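Notes on the Blackwood Season

The Blackwood Chamber Choir closed its winter season in February with a program of unaccompanied works and one commission, and several correspondents have asked that I set down my impressions at greater length than the printed notice allowed. I attended two of the three performances as well as an open rehearsal, and what follows draws on all of them.

The choir numbers 32 singers under the direction of Harriet Park, who took up the post after a long period in which the ensemble had relied on guest conductors. The effect of settled leadership is audible. Vowels match across the sections, consonants arrive together, and the altos, who were for several years the weak point of the group, now carry inner lines with real authority. Ms. Park's gestures are small. She gives very little in the way of display and expects the singers to watch closely, and for the most part they do.

The first half was devoted to Renaissance motets, sung in the order in which they would have fallen in the church year. I had some reservations about this plan on paper. Six penitential pieces in a row is a severe opening for a public concert, and at the first performance there was a noticeable restlessness in the side aisles by the fourth. At the second, Ms. Park moved one of the brighter settings forward and shortened the pauses, and the half passed with much greater ease. The tuning in the Lamentations was exceptional on both occasions – the final cadence was held long enough for the building to answer it.
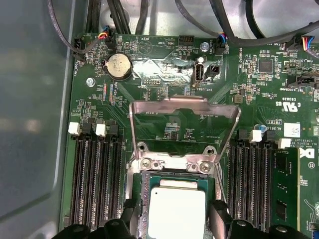 After the interval came the commission, a setting in five movements entitled Fellgate, for choir and solo viola. The text is drawn from letters written by a quarry family over two generations. The composer, Hubert Walczak, has written for voices before, though chiefly on a smaller scale, and the piece shows both the strengths and the limits of that experience. The second movement, in which the tenors recite a list of household expenses against a slow viola line, is as fine as anything I have heard from him. The fourth is overwritten. The sopranos are kept above the staff for long stretches, and by the last page the words cannot be followed without the printed text.

Walczak was present at the open rehearsal and made several changes on the spot. One of these, the removal of a doubled bass line at the close of the third movement, was plainly an improvement. Another, the lengthening of the viola's introduction, was reversed before the first performance. I mention this to record that the score heard by the first audience was still being settled, and that a further hearing next year would be fair to all concerned.

The viola part was taken at short notice by a member of the Noltus Quartet. It is a demanding part, placed low on the instrument and often marked to be played without vibrato, and the balance with the full choir was not always secure. From the rear of the nave, the soloist disappeared entirely in the fifth movement. From the third row, the same passage was perfectly clear. Listeners who formed a poor opinion of the ending may wish to bear in mind where they were seated.

A word is due on the hall. St. Brannock's seats 900, and the acoustic is generous to a fault. Slow music flourishes in it. Quick music requires a discipline that few visiting ensembles bring, and the two part-songs that closed the program were taken faster than the room could bear. The encore, a plain four-part hymn sung without scores, was far better judged.

The commission was supported by a grant of $3,000 from the Fastance Fund, whose assistance is acknowledged in the program book. It is a modest sum for a work of this length, and the choir is to be commended for having added rehearsal time from its own resources. I would only ask that the program book itself be given more care next season. The translations of the motets were printed in a type so small that many in the audience gave up on them, and two of the texts appeared in the wrong order.

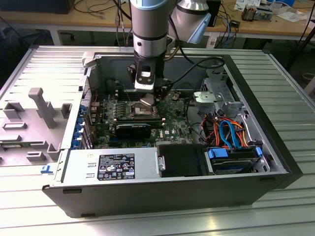 Harriet Park wrote to me after the shorter notice appeared and took issue with my remarks on the part-songs. The tempos, she said, had been tested in the empty church and again with an audience, and she had chosen them so that the long phrases could be sung in a single breath. She added that a slower speed would have obliged the sopranos to break the line in places where the poem does not permit it. She accepted the criticism of the translations without reserve and stated that larger type had already been requested.

I am grateful for the letter and am glad to place her explanation beside my own view, which remains that the words were lost. The two positions may be compared in due course, as both part-songs will be repeated at the summer concert – this time in the smaller chapel, where the echo is considerably shorter. The Walczak is not on that program. Tickets will be available from the choir's usual box office, and I intend to sit toward the back.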